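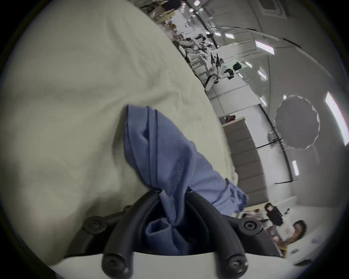 Raimo Saarinen thinks I should have started with a towel. He left a comment on the April post saying that a thin woven cloth is the worst thing to learn on, that it slides over itself and then bunches, and that I would spend more time on the fingers than on the arm. He was right about the fingers.

For anyone new, I am trying to get a small arm at home to pick up washing and put it in a pile. Folding can wait. The arm lives on a shelf in the back bedroom, and on club evenings I take the gripper parts down to the shared workshop at Grestthorpe, where there is more room and a better set of screwdrivers.

The fingers I had in April were printed flat ones with a strip of rubber glued on. They were fine on a sock. On blue cotton they either missed the cloth or pressed it flat against the sheet underneath and came up with both. I tried more force, which bent the left linkage, and I have now made that part 4 times.

Curved, rubbery fingers are the way I'm going now. They come in from both sides and gather the cloth into a bunch, so the grip is on a thick twist and the aim can be off by a bit. A hem or a seam helps, as there is something for the rubber to bear on. Each finger sits on a short linkage with a pivot at either end. Do the pivot screws up too tight and the fingers drag, too loose and they wander. I do mine up until they bind and then back off a quarter turn.

I ran the new pair on the bench on 21 June 2025, 17 lifts with the same piece of cloth, dropped in a heap each time. It let go 5 times. Most of those were near the edge of the heap, where there was only one layer to get hold of. Twice it took the bottom sheet along with the cloth and I counted those as lifts, which is generous.

The motor is still the cheap one from Gedholm. It gets warm after a long run but I haven't had it cut out. The controller is a Prallia board, and its position readings go up to roughly 3,000 before the fingers meet, so there is plenty of resolution to tell a thin grip from a thick one. I haven't written that bit yet -- at the moment it just closes until the current rises and stops.

Tyyne Lehtinen asked whether the finger files are going up. Yes, once I've moved the lower screw holes, which are too close to the edge and have split once already. If you want to print them before then, add 5 mm to the base and drill your own.

Next job is the cable, which still catches on the shelf bracket.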